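The Basket That Finally Got the Pants Off the Chair

There is a chair in my bedroom that I have not sat in since December. You may own one like it. Mine holds the clothes that are too clean for the hamper and too worn for the drawer, and by the end of a long week it holds a good deal more than that, including, once, the cat.

I had been meaning to do something about it for ages, and what I settled on was a basket (I know, I know, a basket is everybody's answer to everything). I wanted one low enough to fold into and plain enough to leave out on a table where company might see it.
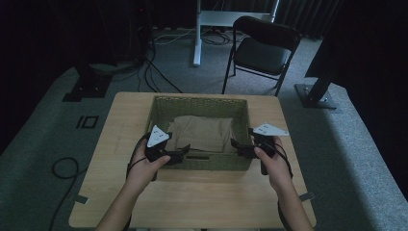
Olive green on pale wood, with something beige folded inside.

My neighbor Carol Haslam has been steering people toward woven baskets for as long as I've known her, and she was the one who sent me over to Clegg, the little housewares shop on the corner in Radov. I paid $29 and carried it home on my lap on the bus, feeling very pleased with myself!

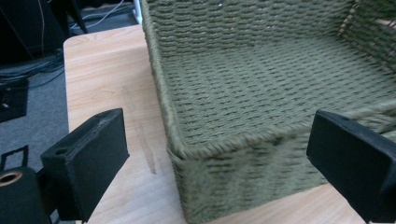 By Carol Hulme
September 2025

What I like best is the weave. The cord is wrapped tight, and the rows on the floor of the basket slant a little, so the whole thing has a ribbed look that changes as the light moves across it. I had a smooth plastic bin before this one, and I never once stopped to look at it on my way past.

The green was a gamble. I stood in the shop for far too long trying to decide whether it was sage or olive, and whether either would get along with a light tabletop. Sage by the window, olive by the lamp, is where I've ended up, and I'm happy with both.

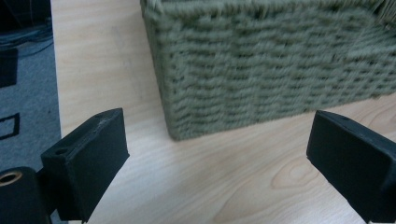 The cord up close, row upon row, with the swirls of the wood grain beside it.

Now, about the folding. I am not a filer. I have tried standing my clothes up in neat little rows and it lasts 5 days, after which I'm back to heaps. A basket this shape forgives you. Fold the legs together, bring the waist down, lay the bundle flat and walk away. Elastic never wants to lie still, so I let it bunch however it likes and tuck the rest around it.

Keep to one kind of thing per basket, if you can stand to. Carol keeps hers for scarves, and it does look lovely, but I need mine for the soft, stretchy clothes I reach for after supper. 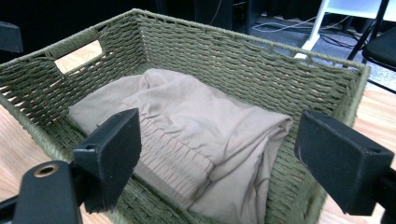

Folded loosely, gathers and all, with a bit of woven floor still showing.

As for cleaning, I run the brush end of the vacuum over the cord every so often and wipe the rim with a dry cloth. The chair has gone back to the window, and the cat has already claimed it.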